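Counting the cost of a pair of hands

Shahzad Minhas keeps his equipment budget on one sheet of paper, pinned inside a cupboard door at Lultero. The top line is the one everyone asks him about. It says 3,265, in pounds, and it was meant to cover two hand-held grippers, spare parts and somewhere to use them.

It nearly did. The grippers took most of the money, as expected. What he had left out was everything that wears. Pads get rubbed, screws go missing and a tabletop soon picks up marks. His first order, placed in June, included no spare pads at all.

"I priced the tools as if they would stay new," he says. "The second order was smaller, but it was the one that taught me how to budget."

Lultero records people doing everyday jobs with grippers in their hands, so that a robot arm can later be trained on the same movements. Wiping a board is a typical job. A person can do it with hardly a thought, but the tool has to keep hold of something and press it against a surface that may be leaning at an angle.

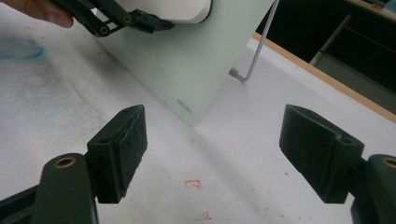
The small purchases need as much planning as the large ones. Minhas now sets aside 18 per cent of any equipment budget for parts that wear out, and he buys the props for a job before he books the people to do it. He had quotes from two suppliers, Najjar and Collura. Najjar was cheaper by 27 pounds a set. Collura would sell pads singly, where Najjar wanted a minimum order of 50, and he went with Collura.

The bigger question is when to buy the arm. Lultero has a project called Lara, which will need one, and there was pressure to order it at the start. Minhas held off. An arm needs a firm base, a clear area and someone with the time to look after it – and none of those was in the plan.

His advice to other small firms is to hire an arm for a short spell first and write down every extra thing they have to buy during it. That list goes into the budget before the arm does. His own is still being added to, in pencil, at the bottom of the sheet.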